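Coat swap rail fills up again at Palma

By Benjamín Huenchumán

If you've been meaning to clear out your closet before it gets properly cold, you've got a bit of time left. The winter coat swap at Palma closes on 23rd November, and I stopped by to see how it's coming along (and, okay, to drop off a jacket I haven't buttoned since we moved).

The sorting corner is a snug little spot with a yellow sofa, a small white desk and a dark wooden clothes rack that I would happily take home with me.

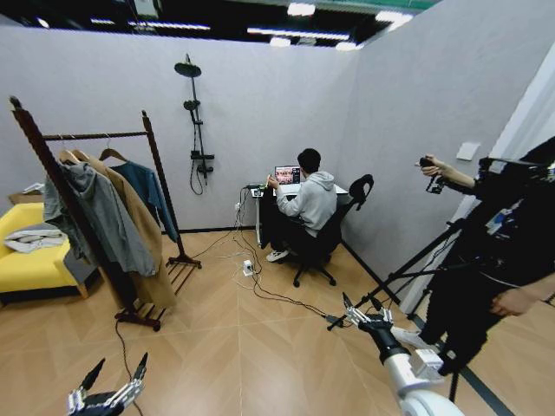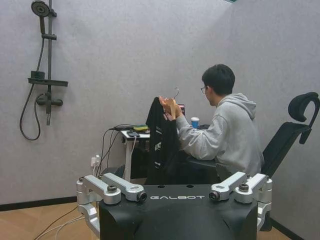
Hangers first, please

The one thing I was asked to pass along is this: bring your clothes on hangers if you can! A pile of coats in a trash bag comes out looking like a pile of coats in a trash bag, and then somebody has to shake every one of them out before it can go on show. Black stuff is the worst for it. It picks up every bit of lint and every crease, so each dark piece gets a good look before it goes out.

Hậu Bạch runs the swap, and she told me last year's brought in 390 pieces over the whole season. This year's had already passed 115 by the end of October, with the busiest weeks still to come. Long coats are going fastest. Shirts are welcome too, and so are hooded jackets, but if you have a decent wool coat that nobody at your house wears, that's the one she'd love to see.

"People think we only want the fancy things," she said. "I'd take a plain warm coat over a party dress any day in November."

How it works

You bring a piece, you get a token, you pick a piece. Tokens are good until closing day, so there's no need to choose on the spot if nothing fits. Kids' sizes don't need a token at all. If you have nothing to trade, come anyway and ask at the desk, and they'll sort you out without any fuss.

Each household can bring up to 100 pieces, which sounded like a lot to me until Hậu mentioned the family that came in with 90 (three generations, one attic). They went home with two scarves and a raincoat.

Please check your pockets. So far this fall the pockets have given up a house key on a green ribbon, a library card and a very old cough drop. The key is still waiting, so if you dropped off a navy parka in October and have been climbing in through the kitchen window ever since, you know where to go.

What they can't take

Shoes, bedding and anything with a broken zipper. Zippers are a sore point, since the repair table at Ninby is booked solid until the new year. Missing buttons are fine, though, and Hậu keeps a cookie tin of spares and is pretty good at finding a match.

Anything left over after closing day goes to the Zallska thrift store across the street, where it'll be on the rails the following week.

I came away with a gray sweater, by the way. It's a little long in the sleeves, but I've worn it three days running and my sister has already asked if she can have it.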